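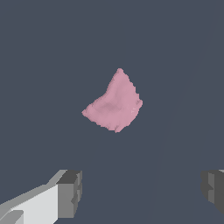 **Winda 6 Dough Mixer**
Spiral hook, 6-quart bowl, tilt head. In stock, ships from the Cornel warehouse.

Back in stock as of this morning. Last batch went fast, so if you were on the wait list check your email, your hold is good till the end of November.

Quick version: it's a bread mixer. It'll do cookies and cake batter, fine, but you're paying for the motor and the hook. If you mostly whip cream, get the Marino hand mixer and save your money.

## What's in the box

- Mixer
- 6-quart stainless bowl with handle
- Spiral dough hook
- Flat beater
- Wire whisk
- Splash lid, clear, with pour spout
- Bowl scraper (the soft one, not the old hard plastic one)
- Manual. Read page with the flour chart at least

Not included: the pasta roller, the grinder, second bowl. All sold separate, links at the bottom of the cart page.

## How much dough

The max is 2,000 grams of flour for soft doughs. Flour, not total dough, people mix this up constantly. For stiff stuff like bagels go lower, half that, and stay on speed 2.

Our house sandwich loaf uses 732 grams of flour. Makes two pans. Double is no problem at all. Triple is 2,196 and that's over the line. We get this question every week from folks who want to bake for the whole month in one go... please don't. The motor will shut itself off and you'll be standing there with dough up to the collar. Two rounds.

Small batches: the hook reaches pretty far down but a single pizza dough will sort of ride around on it. Stop and push it down once or twice. Or do two pizzas and freeze one.

## Speeds

Dial has six, you'll use three.

- **1** - getting flour wet. Start here always or wear the flour
- **2** - kneading. Bread lives here
- **3 and 4** - cookie dough, mashed potatoes, meatloaf mix
- **5** - cake batter, frosting
- **6** - whisk only. Egg whites, cream

Do not knead on 4 to hurry it up. Heats up the dough, walks the mixer across the counter, and the warranty doesn't cover a fall.

## Heikki's kneading times

Heikki Halonen runs our test kitchen and wrote these up for the Winda. Start there and adjust to your flour.

| Dough | Speed | Time |
|---|---|---|
| Sandwich loaf | 2 | 8 min |
| Pizza | 2 | 10 min |
| Cinnamon rolls | 2 | 12 min |
| Bagels | 2 | 7 min, rest 5, then 3 more |
| Rye | 1 | 5 min |
| Brioche | 2, then 3 | 15 min, butter goes in at the end |

Brioche: cold butter, cut small, a few pieces at a time. It looks broken halfway thru. Keep going.

## Cleaning

Bowl, beater and lid go in the dishwasher. Whisk is hand wash. Hook too, the coating will go dull and gray on you otherwise and rub off on towels. Wipe the head with a damp rag, never spray it. Let dried dough soak in cold water first (hot turns it to glue).

There's a spot behind the hub where flour packs in. Old toothbrush.

## Size and fit

Fits under standard upper cabinets with the head down. Head up, no. You'll need to pull it forward to the edge of the counter to swap the bowl. It's heavy, so figure out where it's going to live before you lift it out of the box. Cord comes out the back left. Regular outlet, no extension cords.

## Which one do I want

**Winda 6** - bread once a week or more, family size. This page.

**Hallberg** - the big bowl-lift one. For selling at the market or feeding a crowd. Louder. Costs double. If you really do need that triple batch, it's this one.

**Marino** - hand mixer. Cakes, whipped cream, mashed potatoes. No bread.

Still stuck, email Segundo Puma at the parts desk, he'll ask what you bake and tell you. He has talked people down to the cheaper one plenty of times.

## From customers

"Makes challah like my arms never could. Bit of a hum on speed 2 but I just turn up the radio." - Valdemar Arnardóttir

"Good mixer. Lid is fiddly, took me a week to get the knack. Would like a longer cord. Four stars." - Vilhjálmur Laxdal

"Bought for pizza night, now doing rolls and pretzels too. Kids fight over the dial." - Þórarinn Ravn

About the lid: line up the notch with the bowl handle, drop it, turn left. Head has to be up. The drawing in the manual shows it backwards, new manuals are being printed.

## Shipping and returns

Leaves Cornel next business day if you order before noon. Comes in its own box with pictures of the mixer all over it, so if it's a gift tick the plain carton option at checkout.

Returns 30 days, used is OK, just wash it. Keep the foam. We can't take it back without the foam, it doesn't survive the truck.

Warranty two years on the motor, one on everthing else. Register with the number on the underside (tip it with the bowl off). Lost the receipt, your order email works.

Spare hooks and beaters are in stock. Whisks back in November.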